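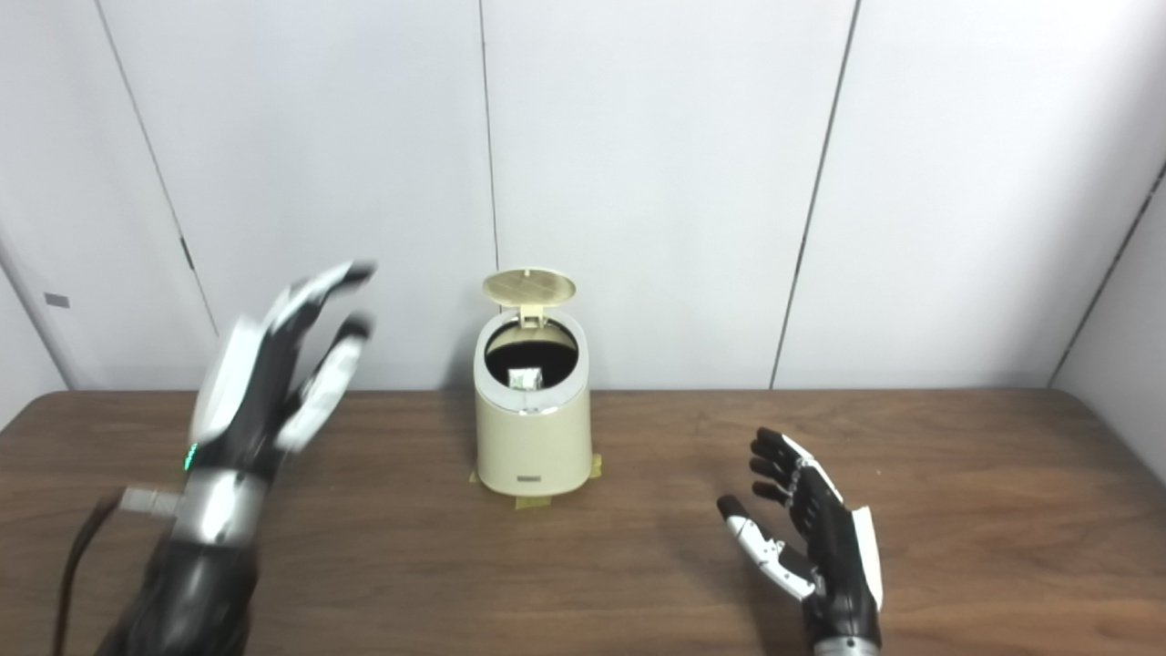 I have spent most of my adult life closing lids without giving it any thought, and I would like to apologize to all of them. Since November I've been learning to drive a pair of robot hands by remote control, and my assigned task is the trash can. It's a little cream one with a flip-top lid, the kind you'd put on a desk if you produced very small trash, and it is held to the table with two pieces of masking tape. The lid has to go from standing up to lying down. A toddler would do it in passing on the way to something worse.

The way it works at Mangubat is that you wear the gloves, the hands copy you, and everything gets recorded so the robot can learn from your example. My example, for the first week, was a man feeling for a light switch in a hotel room. You don't get any touch back through the gloves, so you go by eye, and your eyes are bad at judging how far a fingertip is from a lid when the back of the hand is in the way.

A full session is 60 tries. I keep 5 minutes free after each one to go through the recordings and throw out the bad ones. Bad doesn't mean the lid stayed up. Bad means I hesitated, or went in, changed my mind and went in again, because then the robot learns to hesitate too. I've watched it do my hesitation. It's like hearing your own voice on an answering machine.

Things I've picked up so far:

Decide where the left hand is going before you move it.

Park the right hand low, palm up, and leave it alone. Mine likes to drift in and help.

Spread the fingers early. If you do it late you poke the can.

Don't talk. I gesture when I talk – so do the hands.

Last Thursday I got three clean ones in a row and felt like a concert pianist. Then I scratched my nose. The gloves were still live.

In December I move on to Sendel, our other station, where the task is a zipper. I've started watching myself do up my coat in the morning and I can no longer do it at normal speed.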